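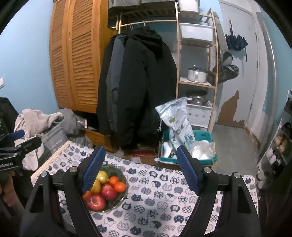

Losville, 03/04/2020

To: Milovan Golob
From: Ilir Nikolaidis
Re: furnishing the shared rooms, progress so far

Milovan – short one, more when the receipts are in.

Room by the stairs is close to done. Louvered wardrobe stays against the back wall, drawer at the bottom still usable. Clothes rack next to it, winter jackets hung up. Hanging organizer up too, above the rack. Gray fabric bin behind the table for fleeces and the like. Dark clothing still in a pile, needs folding or a second bin. Would prefer the bin.

Table has a cloth now, the one with the cat faces, Younes picked it. Glass bowl with apples, pears and mandarins on top. Small thing but people do sit down there more. Fruit comes out of the food line, not furniture, please dont move it again.

Money. Spent to date 1,042, of which 266 went on storage (bins, organizer, hangers). Delivery was 30, charged once, I checked. Two invoices from Fuvar still missing, Tihomir Delić is chasing them.

Not done:
Second room – no rack, no table. Waiting on Drillent for the shelf brackets.
Labels for the bins.
Sorting jackets by size. Started, then stoped when the last bags came in.

Need from you: a yes or no on the second rack, and whether the spare wardrobe can go to the other building. Tihomir Đorđević has a van but needs notice.

Inventory list to follow, Younes has the draft.

Ilir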